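Two Nights in Domstead

December 2018

I went to Domstead in September because the bus to Drerkent stops there and I didn't want to do the whole ride in one go. That was the entire plan. I ended up staying two nights and skipping a day I had set aside for the coast, and I would do it the same way again.

The bus station is at the bottom of the town and most of the places to stay are at the top. There is a road that winds up and a staircase that goes straight. I took the stairs with a full backpack and had to stop twice. If you have a suitcase with wheels, take a taxi. The fare is fixed at 700 to anywhere in the old part and the drivers don't haggle over it.

I stayed at the Amini Guesthouse, which has 8 rooms on two floors. Mine was upstairs at the back, with a narrow balcony over somebody's vegetable garden. The bed was firm, the shower had good pressure, and the Wi-Fi worked in the hallway but not in the room. Breakfast was included: bread, soft white cheese, tomatoes, a boiled egg and very strong tea. They start serving at seven. On the second morning I asked for coffee and got instant, so stick with the tea.

The first afternoon I walked around without a map. The old part is small enough that you keep coming back to the same square, which has a dry fountain and a hardware store that also sells ice cream. I had lunch on a side street, a bean stew with flatbread, and it was cheap and filling.

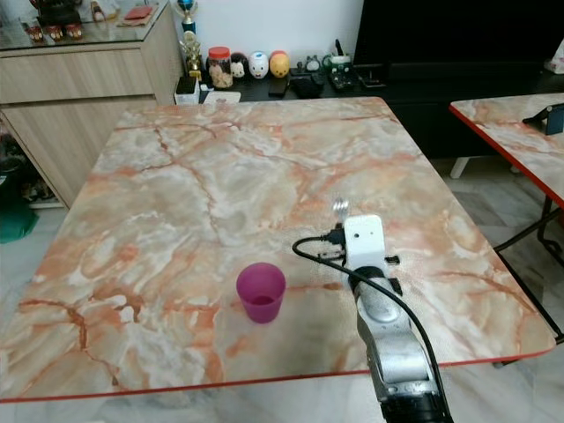
Pink and orange marble pattern, with a little purple cup.

The second day I did the walk to the Novine monastery. It starts behind the cemetery at the top of town. There is a sign at the trailhead but it has faded, so look for the yellow paint on the rocks instead. The path climbs through pine for the first hour and then comes out on open hillside, where you get the sun full on your back. I left at eight thirty and was glad of it. By noon it was hot enough that the people coming up as I went down looked pretty miserable.

The monastery itself is at 846 meters according to the plaque by the gate. Two of the buildings are open to visitors and the rest are closed for repairs. The chapel has some wall paintings, badly smoked over, and a wooden ceiling that I liked more than the paintings. Entry is free and there's a box for donations. There is a tap in the courtyard with cold drinking water, so one bottle is enough for the way up. Cover your shoulders and knees. They have wraps you can borrow, but the pile was pretty well used when I saw it.

Going back I took the lower path, which adds up to 412 steps at the end if you believe the number painted on the wall at the bottom. My knees believed it. The upper path is easier going down and has better views, and I'd use it both ways another time.

For dinner I went to the same place both nights, a grill next to the post office. The first night I had lamb skewers and the second night trout. The trout was better. They don't have a printed menu, so you go up to the counter and point. Bring cash, as the nearest ATM is down by the bus station and it was out of service on the day I needed it.

The morning bus to Drerkent leaves from the far side of the station, not from the numbered bays. I bought my ticket from the driver. Sit on the left if you can, because the road follows the river for most of the first hour and the right side only gets the rock wall. I'll write up Drerkent in the next post, once I've sorted through my notes.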